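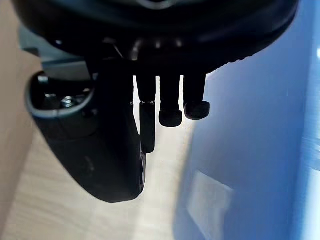

*from the Bundimthorpe notebook, August, 9:40 in the evening*

I finally did the binders today and I am so pleased with myself! I've been putting it off since we got the keys to this place, and every time I needed a receipt I'd end up on the floor with paper all around me, swearing I'd sort it out next weekend. Well, this morning I made a big pot of coffee, put the radio on and just started.

The Rudevow papers came first. 281 pages, if the numbers in the corners are right, and so many of them were copies of copies. I kept one good set of everything and put the rest in the recycling bag, which got so heavy I had to drag it to the door. Then the Cadwaladr letters, which I thought would be dull and which I ended up reading for 2 hours with my coffee going cold (the ones about the leaking roof are so funny, I'm keeping every single one).

I love blue binders. I know they're plain, but when they're all the same color the shelf looks calm, and I like the finger hole on the spine – you just hook it and pull. I still haven't written on the labels. I want to use the good pen for that.

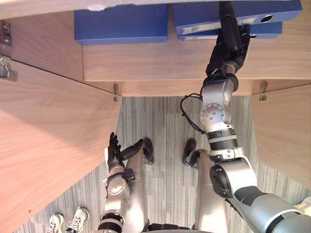
*Blue binders in the wood cupboard, doors wide open.*

I do keep changing my mind about whether they should lie flat or stand up. Flat feels sturdier to me, and the papers don't slump down inside, but then whatever you want is always on the bottom of the stack. Maybe I'll stand them up once there are enough to hold each other straight. I paid 13 dollars for a pack of dividers and I haven't even opened it yet, so that's a treat for tomorrow.

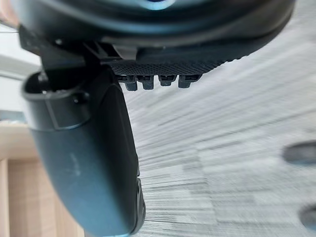

The Finura warranties are still in a shoebox and they can stay there one more night. I also want to find a bigger hole punch, because mine jams on anything thicker than a few sheets and my palm is sore from leaning on it. But the cupboard smells so nice with the doors open, all wood and a little bit of dust – I keep walking past just to look in. Pasta for supper, then bed.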